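Two-arm teleop cell, soft goods: what belongs in a written start-of-session check?

Posted in Workcells and Safety by korholm_bench

We run a small two-arm table cell where an operator drives both grippers by hand controllers to handle bags, pouches and other soft items. I have been asked to write the start-of-session rules so every operator does it the same way. Right now it's habit, and habits differ between shifts.

My draft so far:

Table cleared except for the one item being worked.
Both grippers open before the item is approached.
Fingers off the fabric until recording is on.
Zipper pull and any loose straps noted on the sheet.

The item this month is a canvas tote with a zipper on top and two webbing handles. We have 689 sessions logged with it and I threw out more than I'd like for bad starts, mostly a finger already resting on the bag.

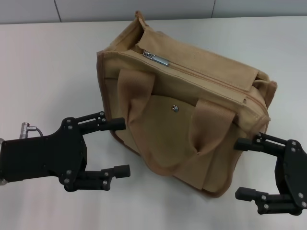

Canvas tote between the two open grippers, handles hanging over the front.

Two things I can't settle. Should the handles be laid in a set position every time, or left where they fall? And how close can the fingertips be at the start? I don't want a rule that operators can't judge by eye.

Adumach
Accepted, 14 votes

Leave the handles where they fall, but write down which way they went. If you arrange them every time, you end up with a stack of sessions that all begin alike, and the first bag that lands differently gives you trouble. We use two codes on the sheet, "handles front" and "handles mixed", and that has been enough.

For distance, don't write a number unless you plan to measure it. Our rule is that the operator must see table or background between every fingertip and the item, checked from both sides. In your picture I'd have the operator back the right gripper off. The upper finger is so near the piping at the lower corner that I can't tell if it's touching, and under our rule that is a redo. The left one looks fine to me, though I'd still check it from the side.

Also put the stop button check first on the list, before anything goes on the table. It should be pressed and released by the person who will be driving – a check done by the last shift doesn't count. And nobody reaches in to straighten a strap while the arms are live. Pause, confirm the pause, then reach.

ocampo_line4
3 votes

Agree on the stop button. Add cables to your list. Ours snagged once and took out a connector, and it was a 700 dollar repair with the downtime.

Durcombe
0 votes

Just use a taped outline on the table and put the bag in it. Works for boxes, never tried it with bags.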